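Drolla Countertop Water Filter
Set-up guide, section 4: First fill, flushing and the filter counter

Read section 3 first if the hose isn't on yet. Tools needed for this part: none. A towel helps.

Before you start

Cold water only. Hot water ruins the cartridge and the warranty doesn't cover it.
Check the cartridge box. Type M fits the Drolla and the Suvau. Type G is for the older Gokden jugs and will not seal, even though it screws in.
Leave the plastic wrap on the cartridge until step 3.

4.1 Fitting the cartridge

1. Turn the tap off. Unit unplugged.
2. Twist the lid counterclockwise, lift it off. Stiff the first time.
3. Unwrap the cartridge. Pull both end caps. Keep one cap, you'll want it if you ever store the unit.
4. Wet the black O-ring with tap water. No oil, no dish soap.
5. Push the cartridge straight down till it clicks, then a quarter turn clockwise.
6. Lid back on. Hand tight. Do not use a wrench.

CAUTION: If the cartridge sits crooked, take it out and start over. A forced cartridge cracks the seat and then you need a whole new base.

4.2 Flushing

New cartridges shed fine black dust. Harmless carbon, but it tastes like a pencil, so flush it out.

1. Put the outlet hose in the sink.
2. Open the tap slowly, half way is plenty.
3. Let it run till the water is clear. Gray at first is normal.
4. Shut the tap, wait, let the air bubbles settle.
5. Run it again for as long as it takes to fill a big pot. Throw that water out or give it to the plants.
6. Dry the outside of the base and look for drips at the lid and at both hose ends.

Note: spitting and hissing is air, should stop on the second flush. If it dosen't, see 4.4. 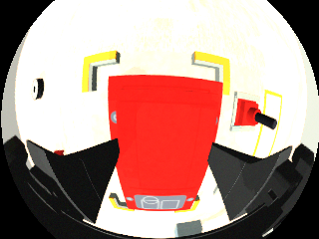
How often does the cartridge need changing?
Every 390 gallons, or sooner if the flow drops to a trickle. Hard water homes will get less out of each one.

4.3 Setting the counter

The counter does not know you put a new cartridge in. You have to tell it.

1. Plug in the unit. Display lights up.
2. Hold RESET until it beeps twice.
3. Display shows 390 and counts down as you use water.
4. At 27 the light goes amber. Order a cartridge now.
5. At 0 the light goes red. Unit still runs but isn't filtering properly, change it.

Pressing RESET without changing the cartridge just hides the warning. Don't.

CAUTION: wipe the display with a damp cloth only. No spray cleaner.

4.4 Quick fixes

Drip at the lid: lid off, re-wet the O-ring, try again. Check for grit in the groove.
Drip at the hose: washer is missing or in upside down. Flat side toward the unit.
No flow: tap closed, hose kinked, or end cap still on the cartridge (very common).
Slow flow from day one: check the small mesh screen in the tap adapter, rinse it out.
Display blank: try another outlet. Still blank, code E51, or anything else starting with E, unplug and contact Merrick support.
Water cloudy but clears in the glass from the bottom up: air, leave it alone.

4.5 Going away

More than a week, drain the base and unplug it. Store the cartridge capped in the fridge, not the freezer. Flush agian as in 4.2 when you get back. You don't need to reset the counter for the same cartridge.

Section 5 covers cleaning and wall mounting.

Text: Gyu-bin Pyo. Checked by Woo-jin Hong, 25th August.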